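Handling Practice Working Group - minutes, June meeting

Held in the Clarnier workshop, start 9:30. Present: the Pullis and Langlois teams, plus two people from Plastgate on the line for items 1 and 2.

Minutes of the last meeting were accepted with one fix: the rule on floor marking applies to shared aisles too, and the word "fixed" comes out.

1. Carrying by the handle

Langlois took us through the new draft rule for baskets and totes, and it was very well received! The old text only said "grip securely", which every site had read its own way. The new wording says that where an item has two handles, the hand closes on both together before any lift, with the fingers passing behind the bars and the thumb coming across the front. Pullis has been working to this wording on plain plastic baskets and likes how easy it is to check by eye.
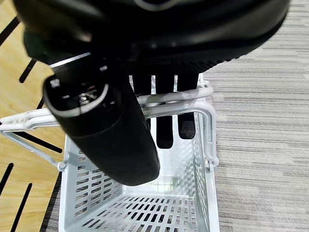
Agreed: adopt the wording. Plastgate asked for a line on handles that fold flat, and Langlois will write it. Baskets stay empty for first trials at any new site, and load is added in steps of 7 ounces.

2. Stopping distance near people

Long discussion, and a good one. The draft has 11 inches as the smallest gap between a moving hand and a person standing still. Plastgate would like more for older arms - their brakes are slower to bite - and will send numbers. Until then the 11 stays in, marked as provisional. All agreed that the slow-speed setting must be on whenever someone is inside the taped area, even for a quick reset.

3. Daily hand check

This is the part people were most excited about, as the checklist is down to a single page. It has 7 lines and can be done before the first run of the day. Finger pads come first: look for splits, shine or grit, and wipe them with a dry cloth.
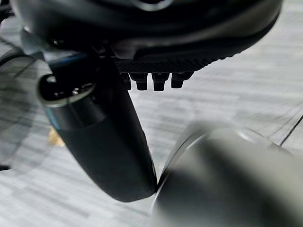

Next are the metal parts at the finger joints, then the textured strips, where fluff from carpet likes to collect. Pullis has nearly 110 completed sheets from the trial period and finds that operators now fill them in without being chased. A lovely result. Langlois wondered if the sheet should also ask about odd noises. Yes, as a free text line at the bottom.

4. Any other business

Clarnier would like the word "gripper" used throughout where the draft wanders between hand, tool and gripper. Agreed, except in item 1, where "hand" reads better with fingers and thumb.

Actions

Langlois: folding handle line, noise line on the daily sheet.
Plastgate: braking figures for older arms.
Pullis: share the completed sheets, names removed.
Clarnier: wording pass on the full draft, then send it round.

Meeting closed 11:15.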